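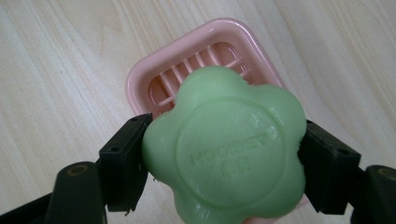
Home Projects Next Previous Contents

Soap Dish Drainage and Bar Wear
Materials in the Home, Project Report
2020-12-05

1. Purpose

A bar of soap that sits in water softens on its lower face and is used up faster than it should be. The project compared three ways of storing a hand soap between washes and measured how much mass each bar lost. A second aim was to record how molded lettering holds up, as makers often use it as the only marking once the wrapper is gone.

2. Materials

The soap was a green bar molded in a five-lobed flower shape, with a raised ring on the upper face and lettering inside the ring. Each bar was sold at 100 g. The dishes were:

Dish A: pale pink plastic, bought at the Powell store
Dish B: Rullex slotted tray
Dish C: Urkier ceramic saucer, no drainage

All dishes stood on a table in the Liltham workroom, away from the sink, so that splashing would not add water.

3. Method

Each bar was wetted under tap water, turned by hand for 13 seconds, and put back on its dish with the lettering up. This was done 9 times a day for 17 days. Bars were weighed each morning before the first wash. The dishes were not wiped during the test. Water temperature was not controlled.

4. Results

Dish C gave the highest loss in mass. A soft layer formed under the bar by the second day and stayed until the end. Dish B gave the lowest loss. Dish A fell between the two, closer to B.

The shape of the bar had an effect we did not plan for. The notches between the lobes let water run off the sides, but they also held lather, and it dried there as a crust. The rims of the lobes chipped more easily than the flat face when a bar was picked up dry.

Lettering wore down on all bars. Low relief is the main cause. The block capitals on the flower bar are faint and read as something close to "HOMEY", and the two Chinese characters under them are shallow and slightly blurred. The ring around them is a gentle ridge.

5. Sources of Error

The scale reads to 1 g, too coarse for daily changes. Only one bar was used per dish. Hand pressure differed between group members. Small crumbs lost from the edges were counted as wear from washing.

6. Further Work

The test will be repeated in January with three bars per dish and a finer scale. A plain oval bar will be added to separate the effect of the dish from the effect of the shape.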